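About Simard Tables

Simard makes and repairs wooden tabletops for kitchens, small restaurants and classrooms.
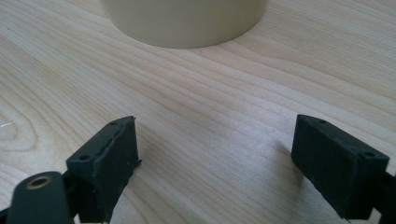

Effie Dow wrote to us after her first year with one of our tops that she had expected to want a tablecloth on it and never bought one. She added that the grain ran across the table at a slant, that her last table had been plain white, and that it took her a week or two to stop looking at it while she ate. She also asked whether she should be oiling it. The answer is under Care, further down.

Who we are

The shop was started by Margaux Hervieu and Loïc Bailly in a rented bay on the Brutia road. They had both worked for a cabinet firm and wanted to make one thing. For the first two years that meant repairs, mostly kitchen tables with burn marks and water rings. New tops came later, when a school asked for a set to fit the legs it already had.

Today there are 5 of us. Margaux chooses and buys the wood. Loïc cuts and joins. Zsófia Kerekes does the sanding and finishing and has the last say on whether a top leaves the shop. Blandine Tessier handles orders, delivery and the phone. Our apprentice works with whoever is busiest.

What we make

We sell tabletops with or without legs. Most customers already have a frame they like and only need the top replaced. Send us the length, the width and the distance between the legs, and Blandine will send back a price.

Our pale finish is the one most people ask for. It darkens a little over time, more so near a window. Swirls and knots in the grain are left where they fall. If you want a quieter surface, say so when you order and Margaux will set boards aside for you. This can add two weeks.

The standard kitchen top starts at $878. The long dining top starts at $1,398. Delivery in town is included, and we carry the top in and fit it if the frame is ready.

Repairs

Repairs are still close to half of our work. We take in tops made by anyone, including factory ones, as long as there is enough wood left to sand. Bring the top without its legs if you can. We close the repair bench for the last two weeks of August.

Care

Wipe the table with a damp cloth and dry it. Do not use scouring pads, bleach or spray polish. Put a mat under hot dishes, and lift heavy jars and crocks when you move them, as an unglazed base will scratch any finish. You do not need to oil our tops. If the surface starts to feel rough, call Zsófia before trying anything on it.

Visiting the shop

We are in the back half of the Lalico building, through the yard gate. Roughly 700 sample pieces are kept on the racks by the door, and you can borrow up to three to see how they look at home. Please write your name and phone number on the sheet when you take them. The sanding room is closed to visitors while the machines are running. Call ahead if you are bringing a table in, so that someone can help you unload.

Page last updated 2024-01-17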